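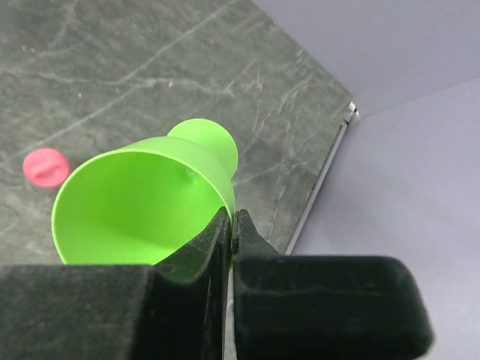

I have now read four separate posts telling me that a milk frother will change my mornings, and I bought the Plimetti anyway, so make of my willpower what you like. My friend Kaja Kuusk swears by hers. Mind you, she also swore by the spiralizer.

The box promises "barista foam in seconds". I timed it. It took just over two minutes to get through enough semi-skimmed for one mug, and what came out was warm milk with a bubble bath on top. Whole milk was better. Oat milk was a waste of oat milk. The jug says it holds 300 ml, but go anywhere near that line and it climbs out from under the lid and down the side.

I did wonder if I was doing it wrong, so I went and read the reviews. There are 753 of them on the shop's page, nearly all five stars, and an awful lot seem to have been written by people who had only just opened the parcel. "Can't wait to try it!" is not a review. The useful ones were the grumpy ones, and they all said the same thing about the whisk, which sits on a little magnet and comes off when you rinse it. Mine has been down the plughole once already.
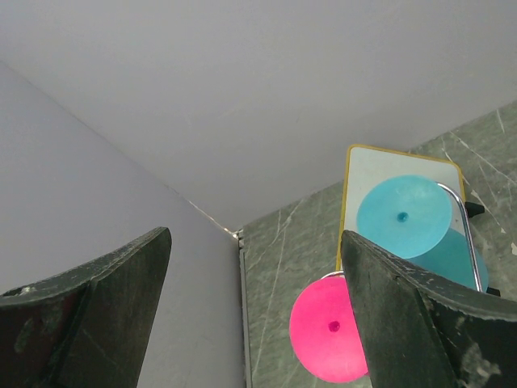
Then there's the coffee itself. Plimetti would like you to use their own powder, which comes in a tub and tastes mainly of sugar. I went back to my usual bag of Halász after two days. With that it makes a decent enough milky coffee, I'll give it that, though so does a pan and a hand whisk, and the pan doesn't need a plug socket.

Would I buy it again? At full price, no. If you see one in the sales and you drink whole milk, maybe. I'm keeping mine until Christmas for hot chocolate, and after that Kaja can have it as a spare.

Contact me | © Milk and Two Grumbles 2018 | Back to top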